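Finding out about a rabbi from a small town shul in the 1930s — where do I even start

Deepak Agarwal
posted September 2021

Doing a write-up on the old shul building in Brorkmont for our local history page. Building is apartments now. The only name I have is the rabbi who served there before the war, on the cornerstone as R. Shimon ben Yehuda Leib and in an old city directory just as "Rev. S. Dekier". Pretty sure same man but can't prove it.

What I have so far: the directory entry, a cornerstone rubbing, and a photocopy of a wedding invitation that a family on Drekwood Street let me copy. Nothing on where he was born, whether he had kids, when he left. One older neighbor thought he went to Cleveland. Another said he died here. So.

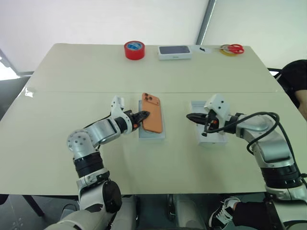

I'm not Jewish and can't read Hebrew or Yiddish so a lot of the usual advice goes over my head. Had the cornerstone read by a friend's aunt but she wasn't sure about the last line, might be the year, might be a verse, might be both she said??

Also tried the census. Three men who could be him, none listed as clergy. One is a "teacher, private", one sells dry goods, one has no job filled in. Do small town rabbis even show up as rabbis? Did they have other jobs? Any pointers welcome, ideally stuff I can do from home. I'd like to get the page up by November. 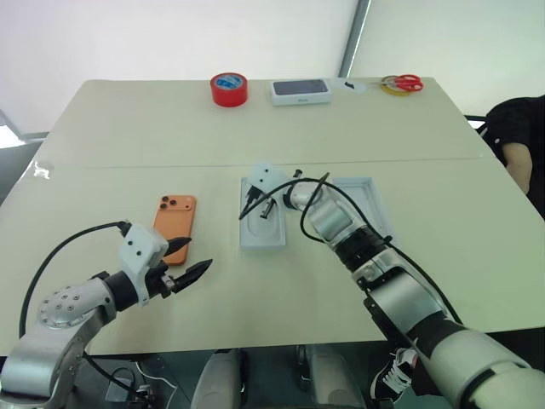

2 replies

lowercase_k

Try ancestry sites. Also try googling the name with different spellings. Dekier, Decker, Deker, Dekyer. Good luck

oh and yes plenty of them had other jobs. Small shuls paid next to nothing, so the rabbi was often also the Hebrew teacher and the kosher butcher. I wouldn't rule out the dry goods guy. My money is on the teacher tho
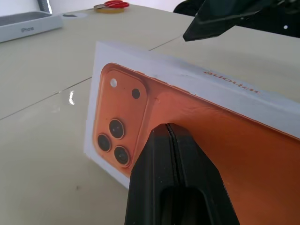
Ikhsan Oei

Few things, in no order, typing this on a break.

"Rev." in a directory doesnt always mean rabbi. Could be the cantor or the shochet (kosher slaughterer). So your man on the stone and your man in the directory could be two people. Check the next couple of years of directories, see if a second clergy name turns up at the same address.

The gravestone is your best bet. Jewish stones nearly always give the father's name in Hebrew. If you find a Dekier stone that reads Shimon son of Yehuda Leib, you're basically done. Cemetery might not be in Brorkmont — lots of small towns buried in the next city over. The one I helped index had more than 3000 stones and people from all over the county.

Last line of the cornerstone: probably both, your friend's aunt is right. They liked to pick a verse and mark certain letters, dots or bigger letters, and those add up to the year. Go back and look for marks over the letters. A rubbing can miss them.

Naturalization papers. Birthplace, wife, children, date of arrival, all on one form if you're lucky. Ask the county clerk, they usually do email.

Yiddish newspapers ran notices when a rabbi took a new post. Some are scanned and searchable but you need the name in Hebrew letters. Copy it off the stone, letter for letter.

If you get a birthplace, look for the yizkor book (memorial book) for that town. The one for my wife's grandfather's town is 315 pages and he gets two lines on one of them, but those lines had his teacher's name, and that opened up everything else.

Don't put Cleveland on the page untill you have paper for it. 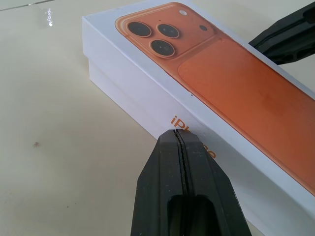
Deepak Agarwal

Thank you, this is a lot. Went back to the rubbing and there IS a row of little dots over the last line, I'd taken them for damage to the stone. Five letters have them I think, the end one is faint. Will email the clerk tonight. Would the naturalization form use the Hebrew name at all or only the English one?

Ikhsan Oei

English, or whatever he was going by that week. Sometimes the old country spelling too. Post the dotted letters when you have a good photo and somebody can add them up.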